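Brass pole going dull, what do I clean it with?

Home > Cleaning and Tidying > Metal
Posted November 2019 by Gisby 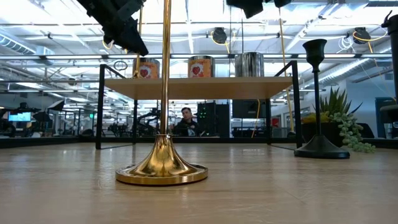

Bought the tall brass one second hand and I want to keep it looking decent. Shines up lovely under the lights but when you get your nose right up to it there's dull patches, mostly low down where the foot flares out, and a couple of fingerprints that won't budge. Tried washing up liquid and a damp cloth. Nothing. Tried it again with hotter water — still nothing.

Main worry is I don't know if its lacquered or not. Seller didn't know either. Don't want to go at it with polish and end up with a patchy mess.

Also the black candlestick holder next to it, same sort of wipe down or does black need somthing different? And is it daft to keep tins on a little shelf right behind the pole? Keep thinking I'll catch the pole reaching for one and put a dent in it. Table is pale wood and I'd rather not get polish on that either.

Need it done by the weekend if poss. Ta

Konrad Zwahlen
Helpful votes: 20

Find out about the lacquer first. Don't skip this.

Pick a spot that doesn't show, underside of the base is best. Tiny dab of brass polish on a white cloth, rub for a bit. Cloth goes black = bare brass, carry on. Cloth stays clean = lacquered, stop there, put the polish away.

If bare: small amount of polish, soft cloth, work along the pole and not round and round. Do the base last as the muck ends up there anyway. The join where the pole meets the flare holds old polish, cotton bud for that. Leave it 5 minutes or whatever the tin says, buff with a clean cloth. Then another clean cloth. Wear gloves or you'll have new fingerprints before you've finished.

If lacquered: lukewarm water, drop of washing up liquid, dry it straight away. Dull patches under lacquer won't clean off. The lacquer has to come off for that and it's a proper job, not a before-the-weekend one.

Stand it on an old towel while you work. Polish on bare wood leaves a grey mark and its a pain to get out. Check the underneath of the base too — if there's no felt on it, stick some on, it'll scratch the table otherwise.

Black one: dry cloth only till you know if it's painted. No brass polish on it whatever you do, takes the black off.

Baumgartner
Helpful votes: 9

ketchup. my nan swore by it. smear on leave it wipe off

Wendelin Kaufmann
Helpful votes: 5

Agree with Konrad on the test. Ketchup does work on bare brass sort of, but it's acid so if you leave it too long the colour goes pinkish. Rinse well and dry it. Wouldn't do it on a big piece, smells for ages.

On the tins, I'd shift the shelf back a bit or slide the pole forward, whichever's easier. Enough room for your hand to get past. A tin won't do much to a solid pole but a lot of these are hollow tube and they do dent. Mine has one at elbow height from a hoover.

For keeping it nice after, thin coat of clear wax, buff it off, do it again when it starts looking tired. Test that underneath first as well.

Gisby
Reply from original poster

Thanks both. Cloth went black so bare brass it is. Towel down, doing it tonight. Leaving the ketchup in the fridge. Will move the shelf back after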